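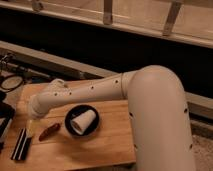 Bonjour à tous. Je voudrais parler des couleurs dites « apaisantes », et de la facilité avec laquelle on nous les vend. Depuis quelques années, chaque catalogue d'aménagement de bureaux promet la même chose : des teintes douces, donc des salariés détendus. Le « donc » me gêne. Prenez l'association crème mat et bois, telle que vous l'avez à l'écran : formes arrondies, beige, surface en bois dessous. C'est agréable à regarder, je veux bien. De là à parler de baisse du stress, il manque une étude, et j'ai passé une bonne partie du mois d'octobre à la chercher.

(Laisser un temps. Demander qui a repeint ses locaux récemment.)

Le cas Gosero. Leur brochure cite une enquête auprès de 703 salariés. J'ai demandé le questionnaire, je l'ai reçu au bout de quatre relances. La question posée était : « Trouvez-vous votre nouvel espace plus agréable ? » Le mot stress n'y figure pas. Pas de mesure avant travaux, pas de groupe resté dans les anciens bureaux. Les gens ont eu des fauteuils neufs et une meilleure acoustique la même semaine que la peinture. À qui attribuer quoi ? Mystère.

Le cas Rasten, plus sérieux. Deux étages, même mobilier, seule la teinte des murs change. Brisa Ledesma, qui a suivi le projet, m'a transmis ses notes et je l'en remercie. Différence entre les étages : rien de net. L'étage beige se déclare un peu plus calme, mais il donne sur la cour, l'autre sur le boulevard. Elle l'écrit elle-même en marge – et cette marge a disparu de la version diffusée.

(Ne pas s'attarder sur le boulevard, ça fait rire et on perd le fil.)

Un mot sur le nuancier Nuria, vendu 99 euros, avec cinq « familles émotionnelles ». J'ai demandé sur quoi reposait le classement. Réponse : sur l'expérience des coloristes. Très bien, c'est un métier, je le respecte. Alors qu'on écrive « selon nos coloristes » et qu'on retire le cerveau dessiné en couverture.

Objection attendue : « si les gens se sentent mieux, où est le problème ? » Réponse : le budget. Chez Arai, la peinture est passée avant la ventilation, dont tout le monde se plaignait. Je n'ai rien contre le beige, mon salon est beige. Je demande seulement ce qu'on a mesuré, quand, et qui payait.

(Si question sur la lumière naturelle : dire que c'est un autre dossier, mieux documenté, et renvoyer à la pause.)

Ce site utilise des cookies pour mesurer son audience. En poursuivant votre navigation, vous acceptez leur utilisation. Accepter – Paramétrer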